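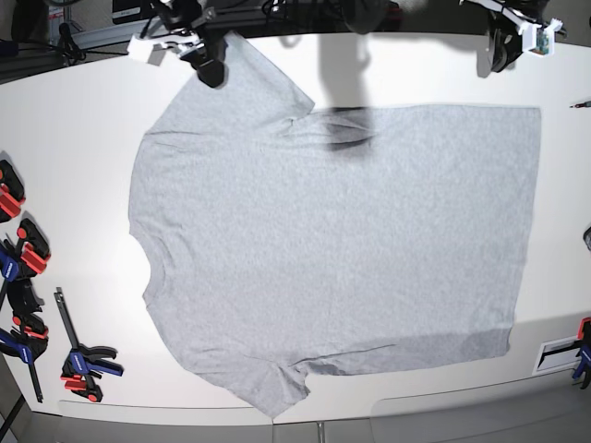 Ahonen holds that heather gray began as a way to use up odd lots of yarn and came into fashion only later.

Heather gray is a mottled color made by mixing dyed and undyed fibers before spinning. The mill at Castley once ran 18 shades of it, of which two are still sold by Omton. Dark fibers are a small share of the blend. Shades are matched by eye in north daylight, as lamps can shift them toward blue or yellow.

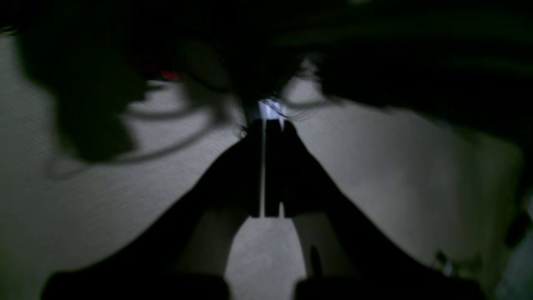
Small light with a bluish tint

Uvetach, a later blend, contains polyester and pills less in the wash.

See also: Marl, Jersey knit, Color matching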